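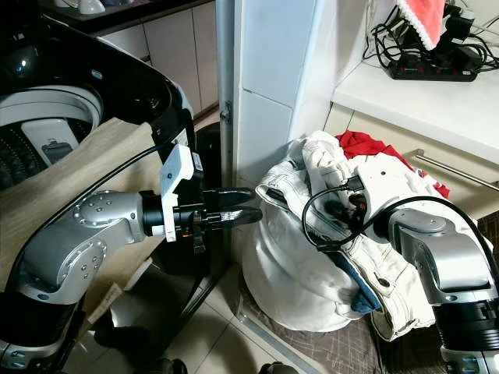
Corner bay, Cellwood. Washer open, laundry on the mat.

The planner wouldn't commit.

It had the grasp. I could see it had the grasp, top of the list, the jeans, score sitting well above everything else, and it would start the approach and get a hand's width out and throw it away and think again. Plan, replan. Plan, replan. The log scrolled so fast it looked like rain.

Demo for Drostow at seven in the morning. It was past midnight. I had coffee, a cold dumpling, a terminal with 20 tabs in it.

Cellwood is what we call the flat. Used to be somebody's flat anyway, still has the kitchen. We run the laundry stack there, Ferri on top for the perception, Atar underneath doing the arms. I wrote most of Atar. I did not write Ferri. I want that understood, I wanted it understood very badly that night.

So of course I blamed Ferri.

Pulled up the segmentation overlay. White on white on white. Big white sack at the bottom, off-white jeans on top of it, white wall, white cabinet. Ferri had colored it in like a kid with three crayons. The red thing at the back, perfect, lovely crisp mask, you could have cut it out with scissors. The jeans it had as one object. Then two objects. Then one object that included part of the wall.

There, I said, out loud, to the fridge. There's your problem.

Wrote a message to the perception channel. Long one. Deleted it. Wrote a shorter one, meaner. Deleted that too because it was midnight and the person who'd read it has a new baby and would be awake, and would answer, and would be nice.

Fixed the overlay myself. Or bullied it. Pinned the mask to the metal button, told it anything joined to that button by a seam is jeans, and anything that isn't, isn't. Ugly. Ten lines and a comment that says SORRY. One object now, solid, didn't flicker for a whole minute.

Ran it again.

Approach, hand's width, stop. Replan.

I ate the dumpling.

You get a kind of quiet at that hour where the only sounds are the fans in the arms and your own head. I put my feet on the chair. Watched the left gripper hang there with its fingers shut, pointing at the heap like it was about to make a point in a meeting. The little orange light on the wrist camera. The right arm was already down in the pile, holding. That was its whole job, be a weight, keep the stack from sliding while the left one picks.

Hold, it said in the state panel. HOLD. HOLD. HOLD.

How long had it been holding?

Scrolled up. And up. It had gone into hold a good while before I sat down and never come out, which fine, it's supposed to. But a hold isn't nothing. A hold is a controller pushing back on whatever pushes it, and cloth gives. Cloth gives slowly, for ages, you squash a bag of sheets and it goes on settling long after you've stopped looking. So the right arm sinks a bit. So the right arm reports a new pose, tiny, a hair. So Atar says oh, the world has moved. So Atar tosses the plan for the left arm, becuase a plan made for the old world is no good in the new one.

I know why it does that. I put it there. July, a Sunday, very pleased with myself. The check says if the other arm has moved at all since planning, replan. At all. I had written at all. There was a tolerance argument and I had set it to zero, with a note next to it, tune later.

Tune later. In my own spelling.

I looked at the perception message I hadn't sent. It wasn't there of course, I'd deleted it, but I looked at where it had been.

OK so. Tolerance. Easy. Except how much? Too small and it dithers again at seven with four people from Drostow standing on the tiles. Too big and the left arm reaches for a place the right arm has drifted into, and then you've got a noise I've heard once and don't want to hear again. I pulled the pose history, 3000 samples of an arm slowly sitting down in a pile of washing, and plotted it. Pretty curve. Steep then flat, flat, flat, nearly flat. Never all the way.

Most of the night went into that nearly.

First try, a plain threshold. Worked in sim. On the arms it got closer, half a hand, then quit. Second try, I let the threshold grow as the gripper got nearer, and that was backwards, obviously backwards, took me three runs to see it. Wrote it on the pad in capitals. BACKWARDS. Went and stood by the sink.

Third try I stopped comparing it to zero and compared it to the cloth. Meaning, Atar already knows it's leaning on somthing soft, it's in the contact flag. So let it expect to sink. Give it the curve. If the arm goes down the way the curve says, the world hasn't moved, the world is doing what it said it would. If it goes sideways, or fast, or up, replan, stop, yell, whatever.

Small change. Smaller than the SORRY.

Built it. Build failed, missing bracket. Built it. Build failed, other bracket. Built it.

Hand on the stop button, always, that's just the rule, thumb getting sweaty on it. Pressed go with the other.

Approach. Hand's width.

Kept going.

I don't know what my face did. The fingers opened late, the way they do, it always looks too late, and went in under the waistband and shut. The force number jumped and sat. The jeans came up. One leg first, then the rest of it dragging after, long and stupid and heavy, and the sack underneath rolled a bit toward the washer and the right arm went with it, sank, sank some more, and Atar said nothing. Not a word in the log. Best silence I've heard all year.

Up over the lid, and there it paused and I nearly hit the button. Collision margin on the lid, it was just going around. Around and in and let go.

Jeans in the drum. One leg hanging out but in.

Then it picked the red one without being asked, well, it was next in the list, and I sat on the floor with my back on the cabinet and let it run.

Should have left it there. Gone home, slept. Instead I went back and took out the button hack, since it had never been the problem and it was rude. Ran it on plain Ferri, nothing pinned. Masks flickered all over the place. One object, two, a bit of wall. The planner took the best one each time and went and got it. Didn't care. Had never cared. Ferri had been handing it a decent grasp the entire time and I'd been throwing them away, every one, from the other side.

So I wrote to the channel after all. Said the masks were fine. Said the hang was mine, zero tolerance in the two-arm check, fixed and pushed, please read the diff because I've been up all night and can't see brackets anymore. Said thanks.

Answer came right back. Baby was up.

saw the tune later, it said. we all have one

Getting light by then. I pulled everything out of the drum and made the pile again, sack first, then the rest, jeans on top with the leg hanging down. Reset the arms. Right one went down into the heap and started to sink.

Put the kettle on. Somebody was coming up the stairs, early.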